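Brushes, Pots and a Bit of Daylight

Gallery

Welcome to the brush page! A few of you have been asking for this since I moved the make-up classes over to Prellis in March, and I've been promising it for so long that Myfanwy Hopkin finally threatened to write it for me. So I've put the kettle on and I'm getting it done. It's mostly about keeping brushes tidy, with a fair amount of me going on about lamps.

If you've come from the class list, you'll know I keep far too many brushes. I went through the lot over the winter (every drawer, both cases, the old biscuit tin) and counted 142, and I could have sworn it was half that. A good few were past saving – splayed bristles, wobbly ferrules, one that shed all over poor Huw Maddocks when I was powdering him for the panto. Those have gone. The rest get sorted by what they do, big soft face brushes first, then cheeks, then all the fiddly eye ones that vanish the moment you need them.

I've tried most ways of storing them. The roll-up case is lovely for travelling but you end up unrolling the whole thing to find one little liner brush. Jam jars are fine, and cheap, and I still use three of them at home, but they tip over if you load them with long handles. The acrylic drawers looked very smart for a week and then filled up with hair grips. What I keep going back to is a plain round pen holder, the open wire sort meant for a desk. You can see what's in there, the air gets round everything, and a quick shake over the sink sorts out the dust.

They do lean, mind. Thin handles like to poke out through the gaps, so the tiny ones are better off in something solid.
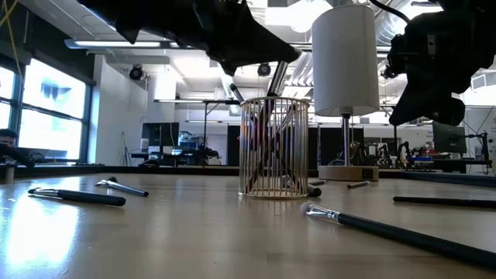

Sorting time: some brushes in the cream wire pot, five still out on the table. I do love that little lamp with the white shade.

The big one with the pale bristles and the long black handle is the type I'd tell anybody to buy first. A large soft brush will do powder, a bit of bronzer and a general dust-off at the end when you've got eyeshadow on your cheeks. Spend your money there and be as stingy as you like with the rest! Aled Vaughan swears by children's paintbrushes for stage work and I've seen him do a very convincing black eye with one.

Bristles go upwards in the pot, always. I've been told off for nagging about this, but a good brush stood on its head for a month will never sit right again, and I've ruined enough of mine to be boring on the subject. After washing they go flat on a towel overnight first, with the ends just over the edge of the table. I don't stand them up damp as the water runs down into the ferrule and loosens the glue.

Now, light. I'm very keen on big windows for this sort of thing. Daylight from one side shows you every streak and every bit of old foundation hiding in the bristles, and you'd be amazed what you miss under a kitchen bulb. A small shaded lamp is nice to have near the pot for the darker afternoons. Sandro Guerra has asked me twice now where to get one with a wooden base, and I'm sorry, Sandro, I still haven't found you a link.

Next class is brush washing, so bring whatever you've been putting off, plus an old towel. We start at 7 and there's usually cake. If you've got a storage idea that beats the wire pot, send it over and I'll add it to the page. Bleddyn Morgan's fishing tackle box is already on the list, and I quite fancy one myself.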